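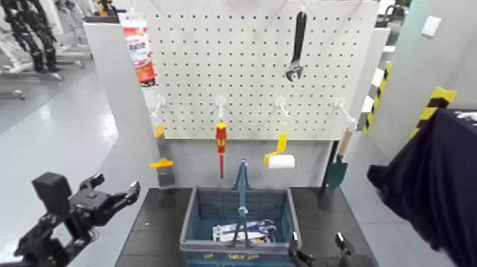

Keeping Paint Rollers and Brushes Fit for Another Room

Posted January 15, 2021, in Workshop and Walls

I have painted every room in our Beltport house at least twice, and the back hallway more often than I care to admit (three shades of green, and then we went back to cream). Over the years I have ruined a great many rollers by being tired at the end of the day and leaving them in the tray. If you have ever peeled a stiff, crusty roller cover off its frame with both feet braced against the garage door, you and I will get along fine.

So this page is all the little things I do now to make my painting tools last. Most of it costs nothing, and you'll find your own way of doing some of it.

Before you start

Take a new roller cover and wrap it in painter's tape, then peel the tape off again. Do it two or three times until the tape comes away clean. All those loose bits of fluff would otherwise end up on your wall, and they are a misery to pick off once the paint has started to set.

If you're using water-based paint, run the cover under the tap and squeeze it nearly dry before the first dip. It takes up paint more evenly that way and it washes out much more easily later. Brushes like the same treatment. Dip them only a third of the way up the bristles, because once paint gets into the metal collar it is very hard to get out again, and that is what makes a good brush splay like an old broom.

Line the tray, too. I bought tray liners for years and then went over to kitchen foil, pressed down well into the corners.

Stopping for lunch

You don't need to wash anything for a short break! Put the whole roller head inside a plastic bag, squeeze the air out and twist the end tight around the frame. I keep bread bags for this — they are just the right length. It will be fine for a couple of hours, and if you want to leave it until morning, put the wrapped roller in the refrigerator. (Tell the rest of the household. I once failed to mention it and there was some alarm over breakfast.)

Let it warm up on the counter before you use it again, or the paint goes on thick and draggy.

Washing up at the end

1. Scrape first. Hold the roller over the can and run the curved edge of a painter's tool down it, turning as you go. You will be amazed how much paint comes out. On the spare room I had enough left for the inside of the closet.

2. Roll what's left onto old newspaper until it hardly leaves a mark.

3. Take the cover off the frame. Don't skip this one. Paint dries inside the end of the tube and then the cover is stuck there for good.

4. Wash the cover in a bucket of warm water with a squirt of dish soap, working the nap with your fingers. Change the water when it gets cloudy and keep going until it stays clear.

5. Wash the frame while you're at it, especially the ends where it spins.

6. Shake everything out hard, outdoors if the weather allows.

Oil-based paint is a different matter. That wants mineral spirits and gloves and an open window, and for small jobs I buy the cheapest cover in the store and let it go afterward. Check what your town wants done with used solvent. Please don't tip it down the sink.

Drying and putting away

My mother kept her rollers in a coffee can, standing on end in a puddle of their own water, and they always came out flat on one side. A cover needs air on all sides while it dries, and it shouldn't have its weight resting on the nap for weeks on end. Hanging takes care of both, and a handle with a hole in it, like the oval cutout in the yellow one farther down the page, makes it as easy as hanging up a coat.

If you don't have a pegboard, a row of nails in a stud does very well. Leave more space between them than you think you need, particularly next to a roller, which always sticks out farther sideways than you remember.
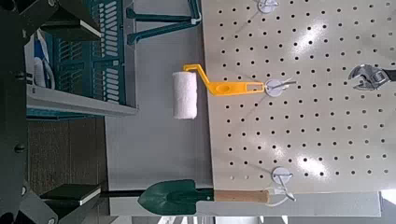
Before a cover goes into storage, I fluff up the nap with my fingers while it is still a tiny bit damp, the way you would a wool hat. It makes a real difference to how it behaves the next time. I like to see one come back as white and fluffy as the one on that yellow frame, though I'll admit mine mostly come back a faint shade of whatever we did last, and that does no harm. Once it is bone dry, slip a paper bag loosely over it to keep the dust off. Plastic holds in any dampness you missed, and then you get that sour basement smell.

Brushes get wrapped in a fold of brown paper with a rubber band around the handle end, never around the bristles. Store them flat or hanging bristles down.

A word about leftover paint

Write the room and the month on the lid. I have a can that says only "August" and I couldn't tell you what it was for. Dab a little of the color on the lid as well, and tap it shut with a rubber mallet or a hammer over a block of wood. Keep the cans off the cold garage floor in winter, as water-based paint that has frozen tends to come back lumpy.

Next time I'll get to wallpaper paste, and what to do with the brush you swore you'd wash in the morning.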